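Tuning a thread tracker so it stops chasing shadows

If you have got as far as running the Novelow tracker on your own footage, you have probably watched it draw a confident green line along the edge of a shadow and call it suture. This page covers getting from there to something a planner can use. It assumes you have Bunero installed, your camera calibrated and a recording to hand. It also assumes you have made tea, as the first build takes a while and prints very little to reassure you.

Step 1. Record before you tune

Do not tune on the live feed. You will nudge a slider, the arm will move, the picture will improve, and you will give the slider the credit. Record a clip with the arm going through its usual motions and replay it from disk. Mine is 930 frames long and I know it better than most films.

Start the recorder from the Bunero panel, tick "store joint states" and stop it by hand. If you forget the tick box you will have a lovely video with no idea where the arm was, and the tracker will refuse to load it with a message about a missing key. The missing key is joint_states.

Step 2. Mask the tool first

Thread is thin and dark. So is the edge of a black jaw, and there is a great deal more of it. Before looking for thread, take the tool out of the picture.

Open the mask tab and load the tool model for your gripper. The mask is projected from the joint states, so it follows the jaws as they open. Then grow it by a few pixels, until the outline stops showing up as candidate thread. Go too far and you will also wipe out the thread that passes between or beside the jaws, a stretch the planner cares about rather a lot.

If the mask lags behind the tool, the clocks disagree. Set time_offset_ms in the config. On my bench it settled at 72, a number I have learned not to question.

Step 3. Deal with the glare

Wet surfaces throw back light in small bright specks and the odd large white patch. The specks are easy: turn on the highlight filter and leave it alone. The patches are harder, as there is nothing left in them to recover. Mark them as "unknown" instead of "background". The tracker will then bridge a gap if both ends line up, where before it would have decided the thread simply stopped and started again elsewhere.

Lower the exposure if you can. It feels wrong, and the preview looks gloomy, but the tracker has no taste.

Step 4. Fit the curve

Now the part people came for. The fitter takes the candidate pixels and lays a smooth curve through them. Two settings matter:

stiffness – how much the curve objects to bending. Low values follow every wiggle, noise included. High values turn a loop into a polite arc.

max_points – how many points the curve may use. The default is 800, which is generous. I run 53 and the loops survive.

Start with stiffness high and bring it down until loops keep their shape. Stop there. There is always a temptation to go one notch further, and that notch is where the curve starts taking detours through skin texture.

Step 5. Tell it about knots

A finished knot is a dark blob with short tails, and to the fitter each tail looks like the start of an exciting new thread. Turn on the Kemeys filter, set min_length longer than your longest cut tail, and save. Blobs with nothing but short tails are then labelled as knots and passed to the planner as places to avoid.

Check this against a view that has a knot and a live thread in it together.
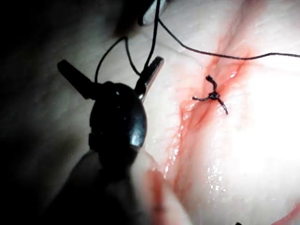 Why does the curve sometimes jump from one strand to another where they cross?

At a crossing, both ways out look equally good to a fitter that only sees one frame. Turn on carry_over so that it uses the previous curve as a starting guess, and raise the direction weight a little so that it prefers to carry straight on. If it still jumps, lower the replay speed and find the first bad frame, as every frame after that one is just loyally repeating the mistake.

Step 6. Hand it to the planner

Zelow takes the curve as a list of points with a confidence score for each. Set min_confidence in Zelow itself and leave the tracker's output whole, or you will be hunting for missing points in two places. Run the replay with the arm disabled and watch the proposed grasp marker. It should sit on the thread and stay there. If it hops about, go back to step 4 and raise the stiffness.

When the marker behaves for the whole clip, save the config under a new name. The installer overwrites default.yaml on every update, a fact recorded in the release notes under "minor".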